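Category: Home builds > Arms and grippers
Reading time: 2 min
Last updated: 6/4/25

Laundry pickup at home, is it worth the bother?

sorkach_bench wrote:
Right, second arm is bolted on and I've moved from foam blocks to proper clothes off the sofa and into a basket. Fingers are printed, the Diter pattern with the slot near the tip. Spend so far is 2260, and before anyone starts, I know what a pair of hands costs.

m_pichon wrote:
I'll start anyway. 2260 to move a jumper a couple of feet. What happens when the cloth lies flat? Those tips look far too fat to get under a hem.

sorkach_bench wrote:
Flat is bad, I admit. Bunched up is much better. Wrist camera views, so you can see what it has to work with: 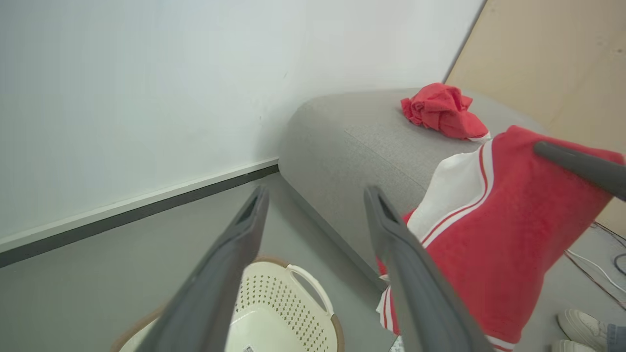
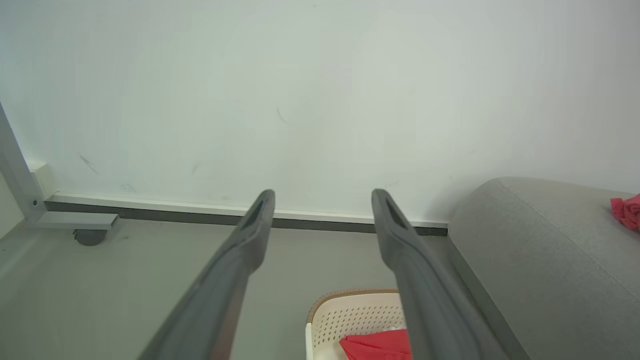

How wide should the fingers open before they close on cloth?

Wider than you'd think, then come down low and close slowly. If you start narrow the tips just push the fabric along.

hedegaard_b wrote:
Not convinced by the slow part. I ran mine slow for most of April and it pinched one layer and dropped it halfway. A quick close grabs a fold. My trouble is the tips themselves, smooth plastic on fleece is hopeless. Glue some rubber on.

sorkach_bench wrote:
Tried rubber. It held on too well and wouldn't let go over the basket.

m_pichon wrote:
So it either won't pick up or won't put down. Lovely. How many goes in a row without you stepping in? A real number please, best afternoons don't count.

sorkach_bench wrote:
Two. Then it missed.

Solomiia N wrote:
Bit harsh, Margaux. Two in a row on soft stuff at home isn't nothing. I spent 800 on a Hrynyshyn kit and never got past a tea towel.

m_pichon wrote:
That's my point though? Everyone's kit gets as far as the tea towel. I'd want to see it run with the basket shifted a foot to the left.

hedegaard_b wrote:
Same. And with a dark sock on a dark cushion, mine never finds those.

sorkach_bench wrote:
Fair. Basket gets moved next, socks after that. Will post the misses as well.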